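How does a shop decide where things go?

Shops do not put things on shelves just anywhere. Somebody thinks about where each packet, jar and box should stand, so that you can see it and reach it. This is called display. You can try it at home with a few things from the kitchen cupboard.

Steps

Imagine a row of tins on a flat shelf. The tins at the front hide the ones behind. Now imagine the same tins on a little staircase. Each row is higher than the one in front, so all of them can be seen. A stand made like this is called a tiered stand. "Tier" is another word for a level or step.

Many tiered stands are made of clear plastic called acrylic. Light goes through it, so the stand does not hide what is on it. Each step often has a small raised edge at the front called a lip. The lip stops things from sliding off — round things most of all.

Which shape goes where?

Boxes have flat sides. They stand up well and they can be stacked. Jars and tubs stand well on their flat ends, but on their sides they may roll. Chocolate bars are long and thin, so they usually lie down. Bags and foil packages are soft or crumpled and do not line up neatly. These do best in a basket, where the sides hold them in.

A tray is good for small things that need to stay together. It also makes them easy to carry.

The Sonness corner shop has 79 kinds of snack and only 3 tiered stands. The biscuits and chocolate by the till are moved to new places every August, when the school holidays bring in more children.

A snack table can mix all of these. The Snickers bar lies on an upper step of the clear stand, the foil package sits in a round wicker basket, and a plain tray has been left empty.
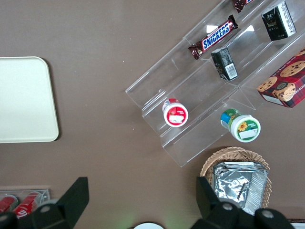
Kaewsai wrote to us to say that heavy things should always go on the bottom step. "I am 11 and I put a full jar on the top one. The whole stand tipped over and we had to pick up raisins for ages."

Heavy things low down is a good rule for any shelf. If your stand wobbles, take everything off and start again with the heaviest thing first.

Try it

You will need three books of different thickness and a few packets or boxes. Lay the books side by side, thinnest at the front. Put one thing on each book, then crouch down and look from the front. Swap two of them over and look again. Which ones can you read the names on?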